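Search this site Search
Skills & Training > Wound Closure
268 shares 12 comments

Montserrat Palacios on teaching the simple stitch

Montserrat Palacios has taught wound closure at the Arellano center for seven years. Before that she was a scrub nurse, and she still lays out a tray before she sits down to talk. We met in the teaching room at the end of an afternoon session, while her colleague Higinio Gallegos was putting away thread.

Her course begins with one straight cut in a practice pad and one kind of stitch, the simple interrupted. Each stitch is tied and trimmed before the next one is placed. "People want to get to the running stitch on the first morning," she said. "I make them wait. If you can't place one stitch well, you can't place a row."

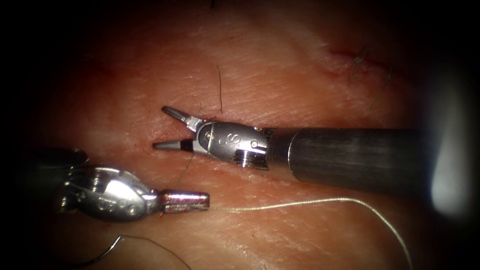 How long does it take a beginner to close a short cut properly?

"Most of them need the whole first session, and some need two. I don't put a clock on it until the second week. Speed comes after the spacing is even."

Spacing is what she returns to most. She asks for equal bites on both sides of the cut and an equal distance from one stitch to the next. Students mark the pad with a pen at first. After a few sessions she takes the pen away, and the rows usually get worse for a day before they improve.

She has firm views on the practice pads. The center used one from Plovier for a long time and changed in December. "The old one tore if you pulled at all. You'd think that would teach people to be gentle, but they just got nervous." The current pads hold a knot better and cost more. The center goes through 900 in a year, and Gallegos does the ordering. 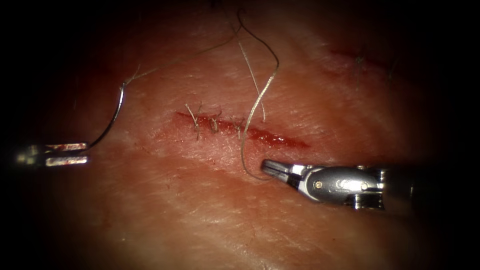 Knots take up the second session. Palacios wants them to lie to one side of the cut, and she wants the edges to meet without being squeezed. She also has opinions about tails. Too short and the knot can slip, too long and they get in the way of the next stitch. Trimmed short, they stand up like a little fork at the left end of the row, and the thread is pale enough to show clearly against the red. With the right part of the cut still open, a student can compare the closed edges with the ones left to do. "I stop them halfway on purpose," Palacios said. "Look at what you've done, then carry on."

I asked what goes wrong most often. She said it was thread management. A beginner will place the needle correctly and then find a loop under it, or pull through so far that there is no tail left to tie with.

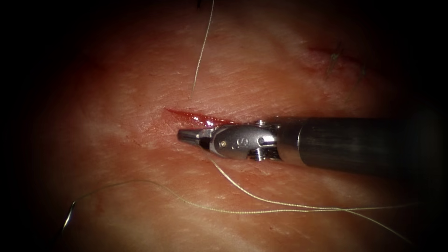
Lengths of pale suture thread across the pad, with the incision slightly parted.

Gallegos, who had been listening, disagreed a little. He thinks the needle is the bigger problem. "They push it straight," he said. "It's curved, so you have to turn it. You follow the curve in and you follow it out." Palacios agreed that bent needles are common in the first week.
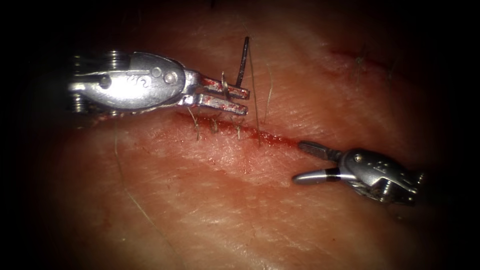
A curved needle held almost upright at the tips of the jaws.

She teaches students to check how the needle is held before every bite. Hold it too near the point and there is little left to pass through the tissue. Hold it too near the thread end and it can twist.

The next group starts with twelve students. Palacios plans to keep the same order of lessons, with an extra hour for knots. The running stitch stays in week three.

Tagged: suturing, interrupted stitch, practice pads, teaching, interviews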